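Why Does a Cardboard Box Have Wavy Insides?

Find a box that somebody in your house is about to recycle, and ask if you can have it. Now tear a corner off (a messy tear is best!) and peek at the edge. See the wiggly line squashed between two flat sheets? I love that wiggle. It's called fluting, and it does nearly all the hard work.

Paper on its own is floppy, as you know. But fold it into lots of little arches and it gets surprisingly tough. Each arch pushes back when something presses on it. Bridges use arches too, and they hold up trucks.

When I was a kid I spent a whole July building a fort out of boxes from the Dondis shoe store. I turned some of them sideways, with the wiggles lying flat, and those were the walls that sagged first. Wiggles that run up and down are like a crowd of tiny pillars - much better for stacking.

Really heavy things need more than one wavy layer. Boxes with 2 layers are called double wall, and my friends at Dament use them to ship jars of paint. One of those boxes once held 75 jars, and I couldn't budge it.

Some packages aren't cardboard at all. Bins and crates get used over and over, so they have to put up with a lot of bumps and scrapes.
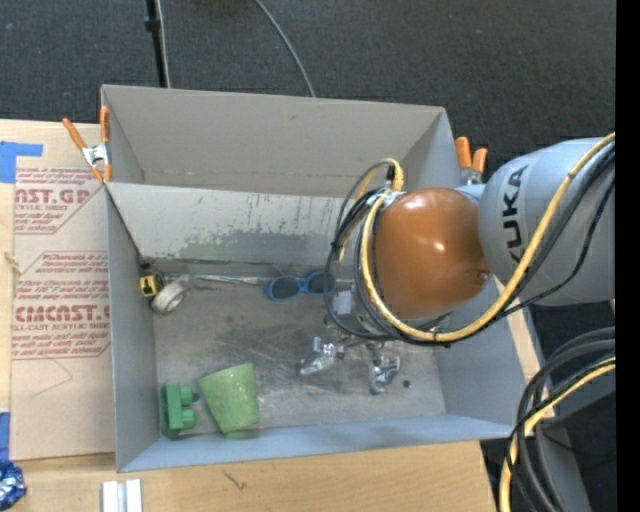 Obed Asante wrote in to ask whether a wet box gets strong again once it dries. A little, but never all the way! Water loosens the glue and the paper fibers, and the arches go flat. You can test it with 2 scraps from the same box. Soak one, let it dry overnight, then press down on both with your thumb and feel which one squishes.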